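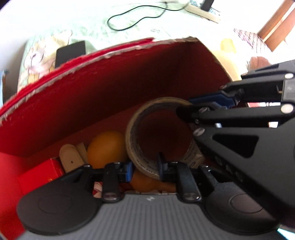
The Rovard gripper closing on a roll of packing tape in my red box of odds and ends.

Review: Rovard Hand Gripper Kit
Posted 5/9/19

I have wanted one of these for longer than I care to admit. My day job is teaching small robot arms to pick things up, and the slow part has always been showing the arm what a good grasp looks like. A hand-held gripper lets you do the showing yourself, with your own wrist and your own patience, and then the recordings go off to train the arm. The Rovard kit is sold through Serance for $517, and I paid for mine like everybody else (well, after waiting for a coupon that never came).

It arrived in a plain carton with 13 little bags of hardware and a booklet that I would call friendly but brief. Assembly took me an evening and a good chunk of the next morning. The linkages go together with pins, and I liked that part very much - they slide in with a nice firm push and the white caps sit over the ends. The blue pieces are the bridges between the black plates, and I'm grateful somebody made them a different color, as I put one in backward and spotted it from across the table. The bolts at the base are less fun. Two of mine wanted a shorter hex key than the one supplied, and the booklet just shows a cheerful arrow.

Once it's together, it feels like a serious tool. The big finger arm has triangular cutouts all through it, so it's lighter than it looks, and the rounded tips are kind to whatever you're picking up. The ridged gray plate at the bottom is wide, wider than I had pictured from the Serance listing, and in a narrow container you do have to think about where it's going to go. I bumped a lot of cardboard in my first week!

I do most of my practice at home with a red box set next to the bed, filled with whatever is handy. There's an orange ball in there, the tape, a wooden stick, a small glossy red box and a few other bits. It makes a good test, with everything leaning on everything else the way it does in a real bin. Packing tape has become my favorite object of the lot. You can take a roll by the inner rim with one tip and bring the other finger in low, and you learn quickly how much squeeze you're using. The ball is harder than you'd expect, and the stick is a pest. It leans in among the other things and you have to come at it from the side, which the wide plate doesn't love.

The trigger deserves a kind word. It has a long, smooth pull and doesn't snap back on you, and after an hour my hand was tired but not sore. My wife, who has much smaller hands, found the reach a little long and would have liked an adjustment. I'd have liked one too, come to think of it. The older Özkan gripper I used at work had a sliding stop on the handle and I never appreciated it until now.

Now for the service side. The kit comes with a starter plan from Irkaleo, where you upload your recordings and get back a cleaned-up set ready for training. The starter plan covers 200 recordings, and I went through those faster than I meant to, mostly by forgetting to delete my bad tries. The next plan up goes to 4000, and that should keep a hobbyist busy until well past June. Uploading is simple enough, though it did sign me out halfway through a batch on two different nights, and the progress bar has a habit of sitting still and then leaping to the end. Their help desk answered me the next day and was very pleasant about it.

Things I'd change: a proper hex key in the bag, a handle that adjusts, and a narrower plate, even if it were sold as an extra. I'd also like replacement pin caps listed in the Serance store. I dropped one down a floor vent during assembly and had to write in to get another (they mailed it free, bless them).

Would I buy it again? I would. If you only want something to reach a jar on a high shelf, this is far too much gripper and far too much money, and a simple grabber will make you happier. If you're collecting your own grasps for a small arm and you don't mind an evening with a hex key, it's a pleasure to use, and I've caught myself reaching for it after supper when I had no recording to do at all.

Four stars out of five. I'll add a note down here when I've had it on the bigger Irkaleo plan for a while, and once I've tried it on some soft things like socks and dish towels.

We use cookies to remember your preferences and improve your visit. By continuing to browse, you accept our cookie policy. Accept / Manage settings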